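Does a sponge really clean anything?

Grown-ups say it all the time: "Give it a wipe with the sponge." You wipe, the mess goes, and everyone is happy. But where did the mess go? Did the sponge eat it? We think you should be suspicious.

What is a sponge, anyway?

A kitchen sponge is mostly holes. Look closely at a dry one and you will see hundreds of little gaps, some big enough to poke a pencil into and some too small to spot without a magnifying glass. When the sponge touches a puddle, water creeps into those gaps. Water likes to cling to things, and it clings to the sides of the holes and pulls itself along. The proper name for this is capillary action. A paper towel does the same thing when you dip one corner in a drink.

Now squeeze. The holes get squashed and the water has to come out again. So the sponge didn't get rid of the puddle. It moved it.

The rough side

Many sponges have a scratchy layer stuck to the top. People will tell you this is the part that "does the cleaning". Hmm. The scratchy part scrapes, which is handy if your porridge has turned to cement. It is not much use on a spill, because there is nothing to scrape. It can also leave marks on shiny pans, so ask before you attack one.

Does the shape matter?

Some sponges are plain blocks. Others go in at the middle like a bone or an hourglass. The packet may say the shape is "easy to grip". Perhaps it is. A narrow middle does give your fingers somewhere to go. But don't believe a packet just because it is a packet. Try both kinds with wet hands and see which one you drop.

What about washing-up liquid?

Water on its own is bad at shifting grease. Washing-up liquid has tiny parts with two ends: one end sticks to water and the other sticks to grease. Together they lift the grease off so it can be rinsed away. More bubbles doesn't always mean more cleaning, whatever the adverts seem to say.

Test it yourself

You need two trays, a sponge, some water and some cold tea. Ask a grown-up before you start, and put the trays on a surface that can be wiped.

Pour the tea into one tray and clean water into the other. Put the sponge in the tea and wait for a slow count of 3. Lift it out, then squeeze it into the clean water. What colour is the water now? Do it again. And again.

Tuncay Toprak, who runs the Kudport kitchen science club, tried this in August with 141 children. Before they began, he asked them whether the tea would vanish. Plenty said yes. Then they saw the clean tray going brown, and there was a lot of arguing, which he was very pleased about.

So is a sponge any good?

Yes, if you rinse it. A sponge full of old tea will spread old tea. Squeeze it under the tap until the water runs clear, then stand it somewhere airy to dry. A damp sponge left in a heap is a lovely home for germs, and they don't need an invitation.

Next time someone says a table is clean, ask to see the sponge.

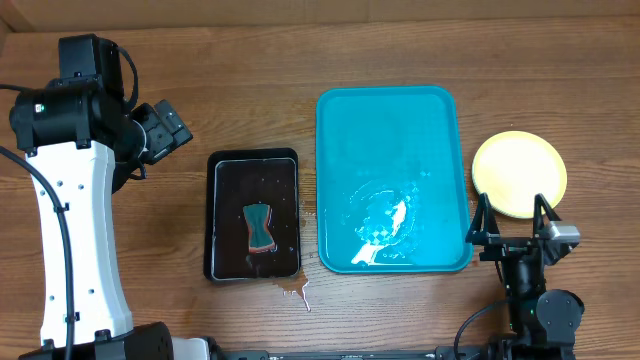
A sponge in a tray of dark liquid, with a tray of water next to it. Look for the brownish spill on the table.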